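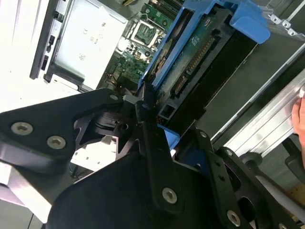
Old tower teardown: do I pull the drive cage first or the power supply?

Posted in: Desktop Repair and Salvage

zlobo_fixes
Monday, January 7, 2019

Got this tower open and trying to strip it down for parts. Blue plastic drive cage with one hard drive in it, board side showing, SATA connectors facing into the case. PSU is the big silver block up in the corner. Motherboard behind the cage, socket with the metal retention frame.

Question is order. I want the drive out in one piece, has family stuff on it, need to copy it off. Everything else goes on the parts shelf. Cage first or PSU first? Don't have a manual, the only thing I found online was a Surner PDF for a different model and it's 137 pages of nothing.

Thanks in advance

h_lunde
Cage first. Every time. Get the drive out and put it somewhere safe, then you can be as rough as you want with the rest.

Unplug at the wall, hold the power button in for a few seconds, then go.

nijs_j
Disagree. PSU first. It's heavy, and if you're leaning over that case with a drive half out you're gonna bump something. Four screws on the back usually, slide it out, tons more room for your hands. Did a pile of Mascombe office towers in August and the ones where I left the PSU in were the ones where I scraped my knuckles.

h_lunde
You scrape your knuckles because you rush Jozef

nijs_j
fair

still PSU first

SilleB
Depends how the cage is held in. Those plastic ones, some have a tab you squeeze and the whole thing swings or slides, some just hold the drive with rails and the cage itself is riveted or clipped to the chassis. zlobo is there any kind of tab on it?

zlobo_fixes
Yeah there's a raised tab at the one end, same blue. Didn't want to force it. Does it pull up or squeeze?

SilleB
No idea without having the case here. Try gentle both ways. If it's a squeeze tab it will flex with a fingertip, if you need pliers you're doing it wrong. Old plastic gets brittle so warm the room up first if you're working in a garage. Mine snapped on a cold morning and I ended up holding a drive in with zip ties for 2 years.

latrice_k
Get the cables off the drive before you touch any tab!! Pull the plug straight back, don't wiggle side to side. The little plastic L inside the SATA data port breaks super easy and then you've got bare contacts and a bad afternoon. Saw somebody do exactly that on a drive with their wedding pics.

If nothing's plugged in there already, great, skip it.

h_lunde
What latrice said. Also keep your fingers off the circuit board side. Hold it by the metal edges. Lay it board up on something soft, not on carpet.

zlobo_fixes
I have an antistatic bag from an old Esposito sound card, is that ok or do I need a new one

latrice_k
Fine if it's not torn. Drive goes INSIDE the bag, not sitting on top of it, people get that wrong alot

toastedcap
why bother with any of this, just leave the drive in and boot the machine off a USB stick, copy the files that way. then tear down. no handling at all

nijs_j
Not bad if the machine still runs. Does it?

zlobo_fixes
Nope. Fans spin for a second then nothing. Got it as a hand me down from my aunt and it was already like that. Why I'm parting it.

toastedcap
ah ok ignore me then

SilleB
Spin for a second then off, could be PSU. Or board. Look at the capacitors around the socket when you get in there, domed tops or crusty stuff = bad. If they look ok I'd test with a different power supply before you write off the board.

h_lunde
Either way don't open the PSU itself. Shelf or recycling, lid stays on. I know somebody is about to suggest swapping the fan in it. Don't.

nijs_j
I was going to suggest swapping the fan in it

h_lunde
I know you were

zlobo_fixes
lol. ok so plan is: unplug, cables off drive, try the tab, drive in bag. Then PSU, then board. What about the CPU, leave it in the socket?

latrice_k
Leave it in if there is one. Board and CPU sell better together anyway and you don't risk the pins. If you do take it out, put the cover back over the socket, or tape a bit of card over so nothing falls in. Anything drops on those pins and the board's scrap.

toastedcap
what are you using to read the drive after?

zlobo_fixes
Navow USB dock, borrowed from work. Says it does 3.5 and 2.5 drives

toastedcap
those are ok, make sure you use the power brick with it, a full size drive won't spin up off USB alone

nijs_j
And copy the photos first, before anything else. Old drives sometimes have one good run left in them. Don't go browsing folders for an hour

zlobo_fixes
Good point. Will do the tab tonight after dinner and report back. Going cage first, sorry Jozef

nijs_j
your knuckles

SilleB
Put the screws in separate cups too. PSU ones and drive ones aren't always the same thread and you'll want them if you sell the case.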